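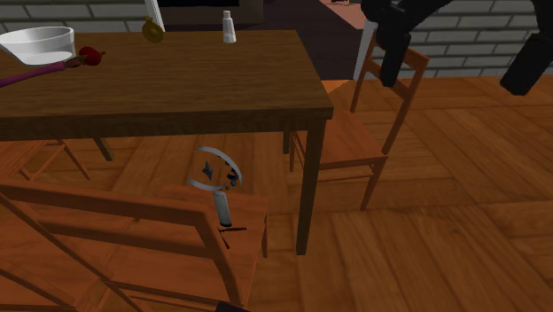

Mesa de comedor de madera con un cuenco blanco.

Preguntas frecuentes – Cuidado de mesas de madera con acabado al aceite

¿Cada cuánto hay que aceitar el tablero?
Con uso diario, cada 5 meses. En mesas auxiliares basta una aplicación anual, preferiblemente en enero si hay calefacción.

¿Qué cantidad de aceite se necesita?
El envase pequeño de Aceite Garau cubre una mesa de seis plazas a una mano. Se extiende con paño de algodón en el sentido de la veta y el sobrante se retira a los 22 minutos.

¿Se puede usar sobre barniz?
No. El aceite no penetra en superficies selladas. El barniz debe eliminarse antes mediante lijado, con grano 120 y acabado en 180.

¿Cómo se tratan los cercos de vasos?
Los blancos suelen ser humedad retenida en el acabado. Lije suavemente con grano 240 y aplique aceite solo en la zona afectada – después, una mano general para igualar el tono. Los cercos negros afectan a la fibra y requieren ácido oxálico.

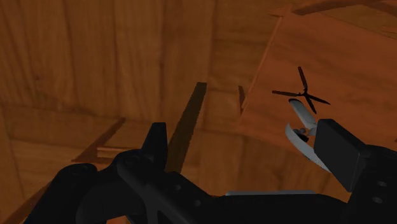
Pinza robótica negra ante un fondo de madera.

¿Qué hago con los paños usados?
Extiéndalos al aire libre, sin doblar, o sumérjalos en agua antes de desecharlos. Los paños impregnados de aceite secante pueden arder espontáneamente.

¿Las patas llevan el mismo tratamiento?
Sí, con una sola mano. Revise también la cara inferior del tablero: si queda sin aceite, la madera puede alabearse.

¿Dónde consulto la ficha técnica?
Solicítela con la referencia 3865 al servicio técnico de Garau, a la atención de Teodora Nedeljković. Indique la especie de madera y el acabado anterior.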